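Arms on the Bench

At Gresotard, the packing and sorting shop on the edge of Bokley, the morning used to start with wrist braces. People pulled them on by the time clock, the way you'd pull on gloves. I visited at 7 a.m. in October and saw two braces on the whole shift, and I have been telling everyone I know about it since!

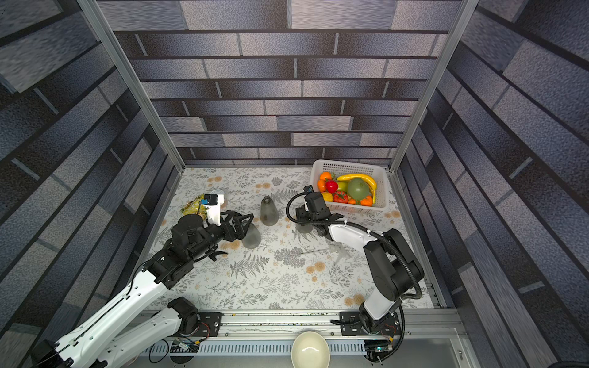 FEATURE | WORK & MACHINES
By the Paline staff writer

The shop handles returned household goods: bottles, cans, snack packs, all the odds and ends that come back from stores in mixed crates. Until last year every piece was picked up by hand, turned over, and set down again. One sorter showed me her old tally sheet, with 1374 pieces on it from one long shift. "My hands knew it," she said.

Now there are 6 benches where a pair of white-and-black arms does the reaching. The practice bench is my favorite, with its brick-print walls and a fern-patterned mat, and a basket of artificial fruit in the back corner. Smooth gray bottles are the hard lessons. A person can grab one without looking, but a gripper has to come in at a good angle, and watching it line up is wonderfully tense (I caught myself holding my breath).

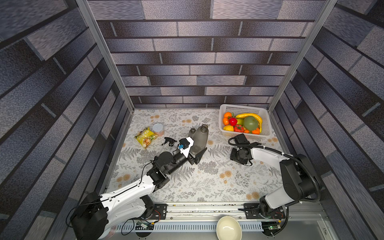

What surprised me most was how much of the talk on the floor is about teaching. The sorters run the arms through tasks, mark the bad grabs, and argue over how a thing ought to be picked up. They have opinions! A former crate lifter now spends her afternoons writing up the odd cases in a binder, 81 pages so far, and the engineers at Maillard ask for copies.

It isn't all smooth. Pay for the new roles took months to settle, and a few people miss the old pace and the radio that went with it. The arms are slow, too, and rush orders still go to human hands. But the night crew has gone from lifting more than 1000 pieces each to a fraction of that, and they've asked for another bench by spring.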